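Move-in weekend survives another September

Every fall the Office of Residence Life sends out a calm, cheerful schedule for move-in weekend, and every fall the weekend reads it and laughs. This year's called for cars to arrive at Gester Hall in half-hour waves, sorted by last name. By 9 a.m. it appeared that every family in the state had a last name starting with A through D.

The elevator in Gester, which has been described in this newsletter before and does not care for the attention, worked all of Friday. On Saturday it took on a couch. The couch reached the third floor and stayed there, with the doors opening and closing on it in a thoughtful way, until lunch. Everyone above the third floor got to know the stairs.

Arruda Hall had an easier time of it, being two stories tall and newly painted. The paint is a color the contractor calls Stiltico. Students have called it several other things, and we will print the ones we can in the next issue if space allows.

Ademir Furtado, in his first year as director of residence life, had planned to greet each new student at the curb with a handshake and a cold bottle of water. He ordered 300 bottles. He also ordered 300 lanyards, which was the same order, placed on the same form, and what showed up on Saturday morning was one box of water and a truly impressive quantity of lanyards. "People were very gracious about it," he said. "A few took two."

The dining hall opened for supper at five and served 2118 plates over the weekend, a figure the kitchen would like repeated whenever anyone brings up the line at the waffle iron. The waffle iron is being looked at. A second one has been requested, as it was last year, and the year before that, when the request was accompanied by a drawing.

Boma, the outdoor orientation program, left Monday before breakfast with three vans of first-years and came back the next evening with the same number of vans and a good deal more mud. The group hiked to the lake, cooked its own chili and held a talent show in the rain. First prize went to a student who can whistle the fight song while inhaling. She has already been approached by the pep band.

Classes began on time. So did the annual hunt for Room 114, which the course schedule places in the basement of the library and which the library places nowhere at all. If you are supposed to be in 114, go down the stairs by the copiers, turn left, and keep going past the point where it feels wrong.

A few leftovers. Loading carts borrowed from Gester should go back to Gester, including the one now holding somebody's ferns on the second floor of Arruda. The lost and found at the front desk has one left hiking boot, a rice cooker with rice in it, and four pillows. Claim them before the end of the month or they go to the rummage sale, except the rice, which has already gone.

Spare lanyards are free at the residence life office. Please take two.

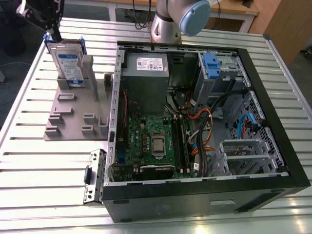 Office hours are nine to four, with a break for lunch whenever the phone allows it. If the door is closed, knock anyway, and if you have come about the elevator, there is a sheet to sign.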